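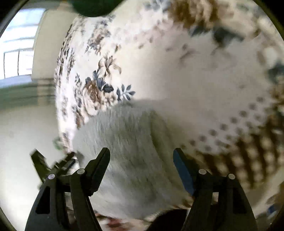
Notebook > Bench diary > Grippers

4/2/26
Posted by the author

Started on cloth today, which I have been putting off. Everything up to now has been boxes and bottles, and both sets of fingers do fine on those. Fabric is where I expect them to come apart.

The two I am comparing are the Delix fingers, which came with the hand unit, and the Pretine set I ordered in the winter. The Delix pads are softer and a little wider. The Pretine pads are firmer and hold their shape when you squeeze hard. Both fit the same handle, so the swap is four screws and then the zero position again. I timed the swap at 11 minutes with the zeroing. It should be less once I stop dropping the screws.

The cloth was a floral print with a fuzzy piece lying on it. The job was to pinch the fuzzy piece, lift it clear and put it down again without dragging the print along. I did it by hand first with no tool, to get the motion, and then 13 tries with each set of fingers.

Delix went first. Nine good, four bad. Three of the bad ones were the same fault: I closed too low and took a fold of the print with the fuzzy cloth. The fourth slipped out on the way up. With the pads open wide it is hard to judge how deep the tips are. I kept wanting to push down until I felt something, and by then it was too late.

Pretine got ten. I don't make much of one extra. The misses were different, though. The firmer pads let go of the pile early in the lift, and I never caught the print by mistake. For what I want, a drop is the better kind of miss. You can try again from the same place. 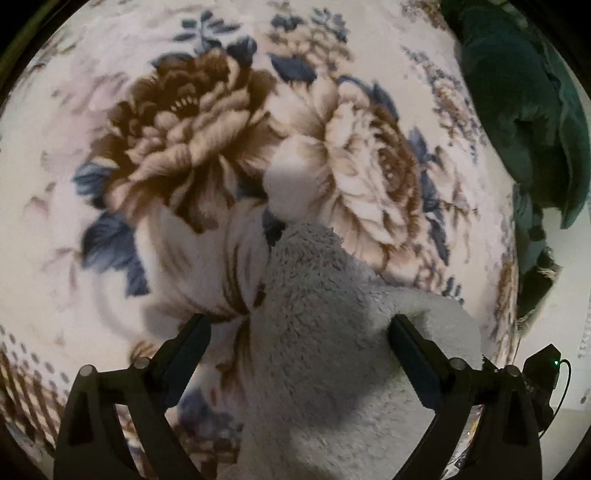 Fingers open over the grey cloth.

The wide lens is good and bad. I can see both tips and plenty of the cloth around them, and that was the reason for buying it. But the bend at the edges makes the cloth look like a ball, and I still reach short when something is off to one side. I ran the Negi calibration again after lunch and it helped some near the middle. Out at the rim there was no change that I could see.

Fast moves blur. I went back through the first recording, 352 frames, and threw out a good part of the lifting section. Tomorrow I will raise the shutter speed and bring the lamp over. If the lamp puts a hard shadow under the fingers I will go back to window light and just move slower.

The Fusach controller dropped its connection twice, both times while I was closing the grip. I changed the cable and it behaved after that, so it may have been the cable. I have written the times down in case it comes back.

My wrist is sore. The handle is fine for ten minutes and heavy after an hour - most of the weight is out front. I might try a counterweight of 200 grams at the back end before I do a long session.

Still to do: repeat both sets in the other order, since I was surely better at it by the time I got to Pretine. Then a thin cloth with no pile at all. I expect the soft pads to win that one. Also clean the lint off the pads, both pairs.

Recent entries
Bottles, second round
Zeroing the handle after a finger swap
Negi calibration notes
Fusach controller: first week
Parts ordered in May last year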